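Jaqueline Trujillo
2021-07-10

Ihr fragt mich ja seit Wochen, ob mir endlich ein Roboter die Wäsche macht, also hole ich jetzt ein bisschen aus. Kurz gesagt: noch nicht, aber ich bin zuversichtlicher als im Frühjahr!

Bei Misar üben wir gerade alles, was in einer Werkstatt so nebenbei anfällt. Teile einräumen, Kisten umstellen, Klappen öffnen. Lauter Sachen, über die man mit zwei Händen gar nicht nachdenkt.

Rigoberto Cuevas hat die Aufgabe »Klappe auf, Teil rein« jetzt 303 Mal in der Simulation laufen lassen. 44 Mal ging es schief – meistens beim Zugreifen, ganz selten bei der Planung.

Zwei Arme sind übrigens nicht automatisch doppelt so gut. Sie müssen sich einig sein, wer wann wohin darf, und das kennt jeder, der mal zu zweit ein Spannbettlaken gefaltet hat :)
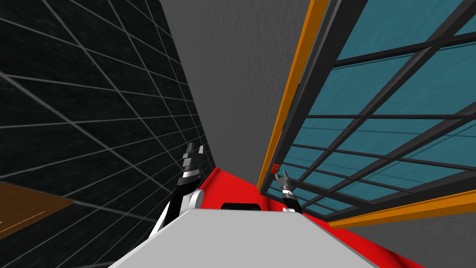 Im August wollen wir mit Pondeck an die echte Werkbank, und da kommt dann Reibung dazu, Staub, ein verbogener Griff. Ich freue mich drauf und habe ein bisschen Bammel.

Die Wäsche mache ich bis dahin selbst – und wer Tipps für Spannbettlaken hat, immer her damit!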